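Re: [home-auto] Relay holds old state after the MQTT broker comes back

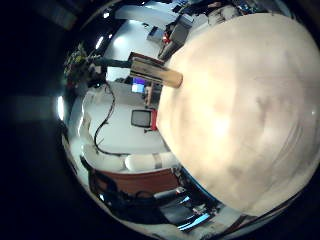

Close-up, light tan wooden block

Phyllis Kershaw wrote:

> Hi all,
> I have nine Rallow nodes in the house, most of them on
> the Brunar firmware, all talking to one MQTT broker on an
> old laptop in the hall closet. When I restart the broker,
> the pump relay in the basement goes back to whatever it
> was told LAST WEEK. It can be off and happy all morning,
> then I reboot the laptop and the pump comes on. I have
> been through the rules page line by line and nothing in
> there turns it on. The status page says the node never
> restarted either. What am I missing?
> Also, is 13 a bad pin for a relay?

Hi Phyllis,

Oh, I love this one, because I lost most of a July to the very same thing and the fix is so small! I'd bet money your rules are fine. My guess is a retained message sitting on the command topic.

When something publishes with the retain flag set, the broker keeps that last message and hands it to every client that subscribes, right when it subscribes. Your laptop reboots, the broker comes up, the node reconnects and subscribes again, and the first thing it gets is the old "on". The node never has to restart for this to happen, which fits what your status page is telling you. The broker also has to be saving its retained messages to disk, but lots of setups do that by default, so I'd expect yours does.

Try this from any machine with the mosquitto client tools on it:

mosquitto_sub -h yourbroker -t 'house/basement/#' -v --retained-only

(Swap in your own topic names, of course.) If a line comes back ending in cmd and "on" or 1 or whatever your payload is, there's your ghost. To clear it, publish an empty retained message to that exact topic:

mosquitto_pub -h yourbroker -t 'house/basement/pump/cmd' -r -n

Then run the first command again and it should come back with nothing for that topic. After that restart the broker and watch the pump. Please pull the pump's plug from the relay box while you test, so a wrong guess doesn't run it dry.

Now you need to find out who put it there. On my system it was the Sugden dashboard. There's a little "retain" checkbox on each button widget, and it was ticked on just one of them, from an evening when I was trying things out and forgot. A phone app can do it too. Leave a plain mosquitto_sub running in a window on the command topic, press each button you have, and check again with --retained-only after each press.

My own layout these days, which has been rock solid with 40 topics on the go:

cmd topics: never retained
state topics: always retained, published by the node only
status topic: last will, retained, "offline"

With the state retained, the dashboard shows the right thing the moment you open it, and nothing is listening to state as if it were an order. It's such a nice feeling when you restart everything and the whole house just sits there quietly!

About pin 13, it depends on the board. On the ESP8266 it's one of the good ones, it isn't a boot strapping pin and I've used it for relays many times. The ones that bite are 0, 2 and 15. If your relay board is active low, add a pull-up so it stays off while the chip is booting.

One more thing to look at while you're in there. Brunar has a setting for what the relay does when the connection drops (I think it's under Outputs, but I'm on an older build and it may have moved). For a pump I'd set that to off with a timeout. Mine is 92 seconds, picked for no good reason, and long enough to ride out a broker reboot.

If the retained-only command comes back empty, post the whole rules page and the node's log from the reconnect and I'll happily dig through it. And if you get time, tell us how you wired the float switch, I'm about to do one with a Zostex board and would love to copy somebody.

Cheers,
Del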